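Skorari kitchen sale opens, pasta tools go first

August 2019

Old kitchenware from the closed Vurnia works is up for sale at the Farah market hall, 1,369 lots in all. Dough cutters, hand graters, a few cast cookie presses still in thier boxes. Skorari is running it. Bidding on the noodle cutters starts at 37 dollars. Second batch in November, mostly enamel pots. Cash or card, no shipping on anything heavy. Parking behind teh hall.

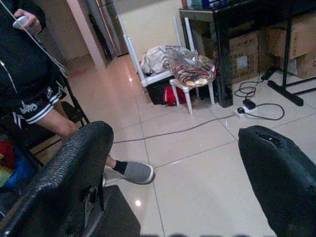 Skudevance: are the cookie presses sold one by one or as a set? I only need the small one.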